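Sunday in the block corner
July 2022, by Mutua Ndung'u

Cold one today, so I stayed in and finally had a go at the toy blocks – just a few red ones to begin with, out of the hall cupboard and onto the table.

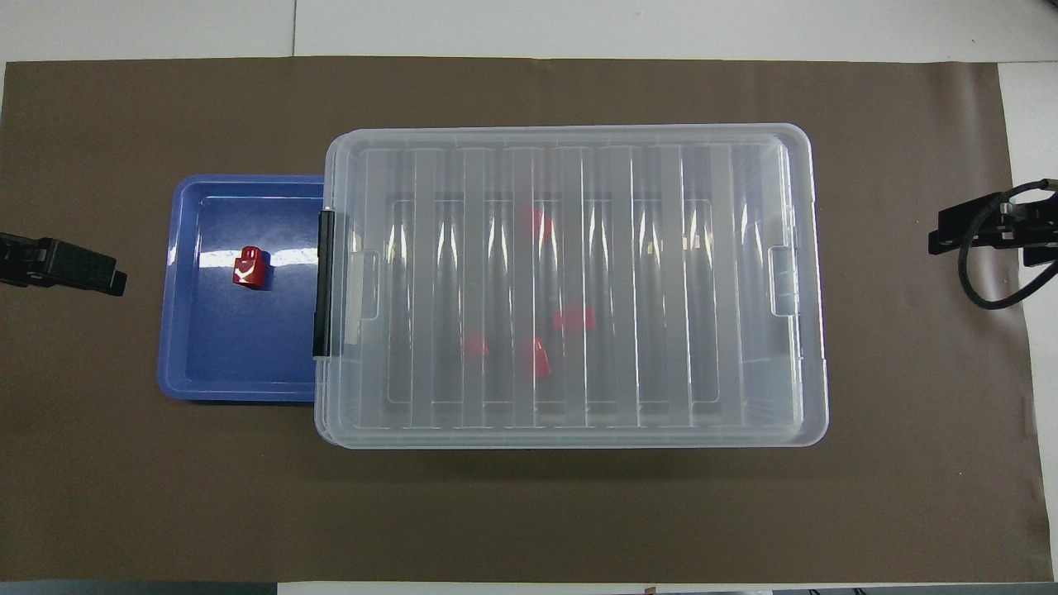
So where do you start with a job like this? With one colour, whichever you're fondest of, and you leave the rest in the cupboard until that colour has a home.

I'm fondest of red, so red got the clear box with the clip-down lid. I do love a lid you can see through, even a frosted one, as I never label anything (I bought 300 stickers in November and I've used eight). The blue tray is for strays. Anything I find under the couch or in a coat pocket goes in there first and gets sorted later, and it's shallow enough that I can't let it turn into another junk drawer!

I put the big brown mat down as well. It saves the white tabletop from scratches and saves my ears too – blocks on a bare table make an awful racket, and the neighbours at the Obura flats have put up with plenty from me already.

The yellows are going to be a pain. Half of them came from the Trarnaslow market in a bread bag and they don't grip the others properly, so I might give them their own tub or pass them on to the kids downstairs. Haven't decided. I also want a second clear box the same as this one, but the shop on Hevar Street only had the tall sort, and tall ones don't fit under the bed.

Stopped for tea and toast around three and lost an hour building a very wonky letterbox. Greens next weekend if the rain keeps up.

Last updated: the same evening, after dinner

Recent entries
The bread bag blocks
Soup again, and a new kettle
A walk out to Gevance
Under the bed, part two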